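Questions and answers about the Urnmont border agreement

Our association receives many letters about the agreement between Urnmont and Indville. We have collected the most common questions on this page. We are not part of either government, and we can only explain the text which was made public in March.

What is the agreement about?
It is about the crossing at Shezi, the river between the two countries, and about the families who have lived on both sides of it after the fighting. It has 34 articles. The first part is on travel, the second on missing persons, and the rest is on trade and customs.

Is it a peace treaty?
No. The ceasefire is an older document and it stays in force. The two foreign ministries have used the word "arrangement" in their statements, and our lawyers advise us to use this word also when we write to officials.

Who may cross at Shezi now?
Persons who have a parent, child, brother, sister, husband or wife on the other side. Cousins are not included for the moment. We have asked both ministries to change this, and only Indville has answered our letter.

How long may a visitor stay?
The permit is for 5 days, and the day of arrival is counted as the first. It can be extended once, for illness or a funeral, at the district office in Covari.

What may I carry with me?
Clothes, medicine for your own use, personal articles and small gifts. Printed matter is still checked by the officers, and this can take some hours. Please do not carry letters for other people - several permits were taken back for this reason.
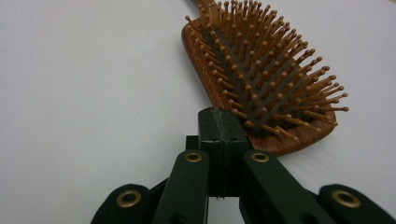
A wooden paddle hairbrush.
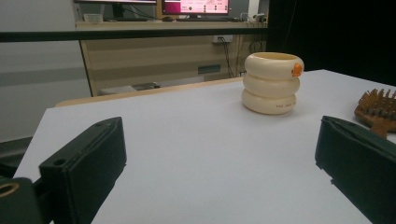
A cream-coloured cup with a small orange knob.

Money must be declared on the yellow form if it is more than the limit printed on the back of your permit. The limit is different in the two countries, so please read both sides.

What does the agreement say about missing persons?
Article 12 says that each side will open its lists to a joint office in Covari. There are 427 names on the list which the families have prepared. The joint office has confirmed that it received this list, but it has not yet said when the first answers will be given.

Can I add a name to the list?
Yes. Write to us with the full name, the year of birth and the last known place. A photograph is useful but it is not necessary. Please send copies and keep the original papers at home.

Will the parliament of Urnmont vote on the agreement?
It must vote within 3 months after the signing. The opposition has said that it wants a separate vote on the trade part - we do not know if the speaker will allow it. In Indville no vote is needed.

Does a crossing permit give me the right to work?
No, and it does not give the right to study either.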